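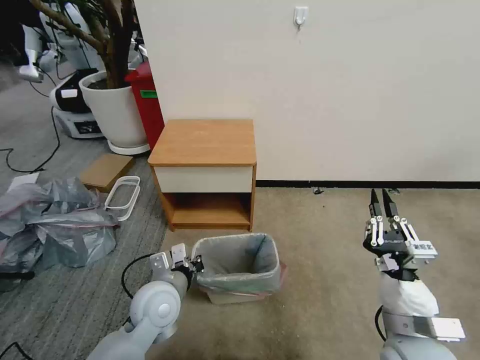 Preparing the Waste Bin Demonstration for an Open Day

These instructions are for staff who present the two-armed robot to visitors at the Irumholm site. They cover the bin-lining task only. Guidance on the Momenwood display is issued separately by Grażyna Śliwiński.

Before visitors arrive

1. Place the bin on the carpet directly in front of the nightstand. Both arms must be able to reach the rim.

2. Put the spare bags in a pile on the striped carpet to the left. They may be left crumpled.

3. Check that the cables on the floor are clear of the bin. Visitors are to remain behind the Skirthorpe barrier while the arms are powered.

4. Load task file 1352 and run it once without an audience. Enter the result in the day book.

During the demonstration

5. Introduce the task in two or three sentences. Most groups will wish to know why a bin was chosen. Explain that a thin bag changes shape whenever it is touched – a rigid object is far easier for a robot to handle.

6. Start the run and stand to one side. Allow almost 700 seconds for the full programme, including questions.
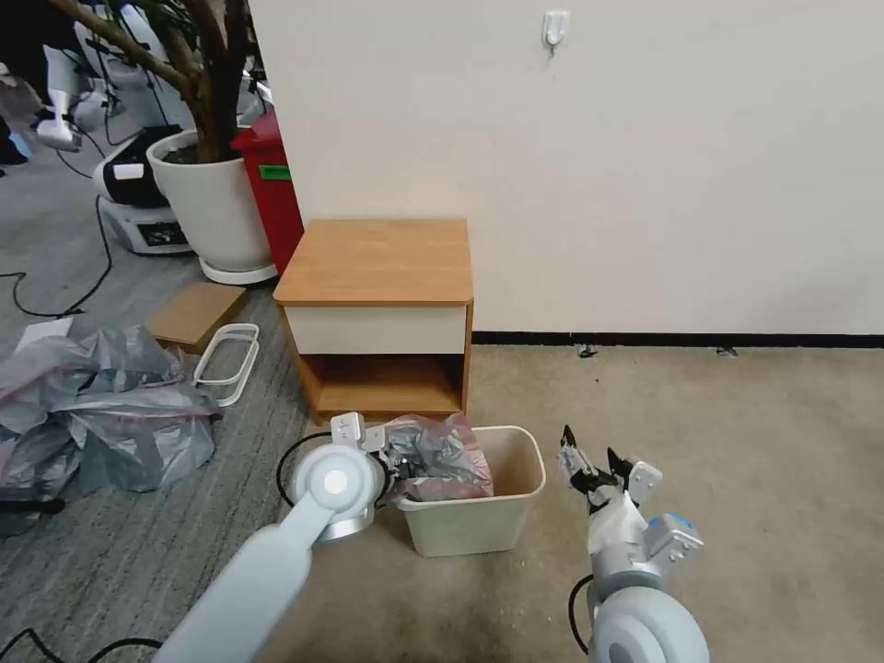 Presenters should speak slowly at this stage and leave pauses. School groups in particular tend to watch the grippers and miss what is being said. If an arm stops, wait for the operator's signal before continuing the talk. Do not reach into the working area to free a bag.

7. When both grippers have hold of the bag, ask the group to look at the mouth of the bin. The edge of the bag has to be drawn over the rim on each side, and visitors at the back may need to be invited forward to the barrier.

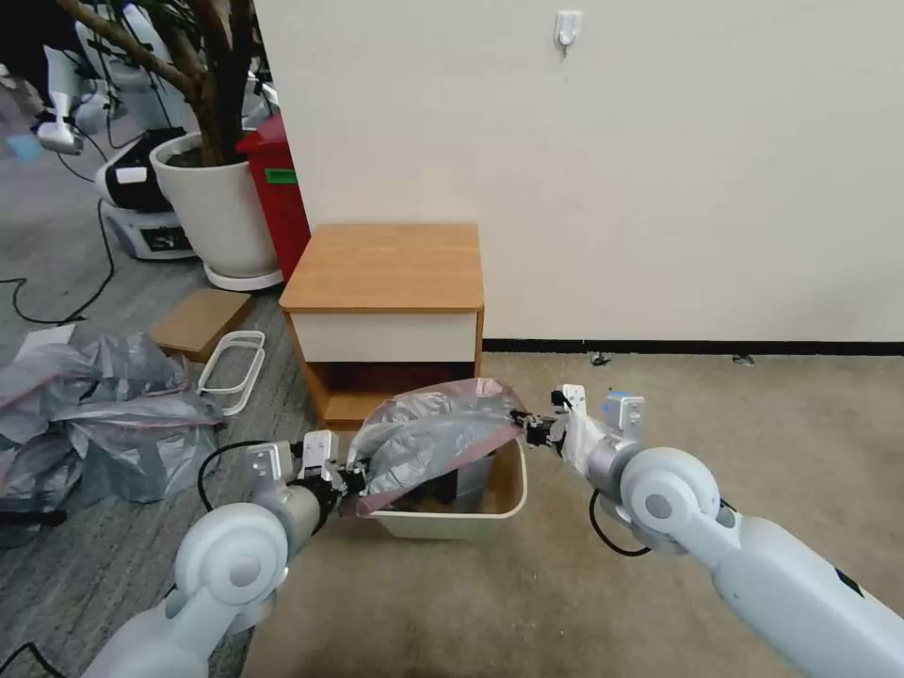

Both grippers holding the bag open over the bin.

8. Take questions once the arms have returned to rest. Technical enquiries about the Zhuravel control software should be passed to Humaira Kiani on extension 3089.

After the session

9. Switch off the arms, return the bin to its starting position and sign the day book. Requests for December visits should be left at reception.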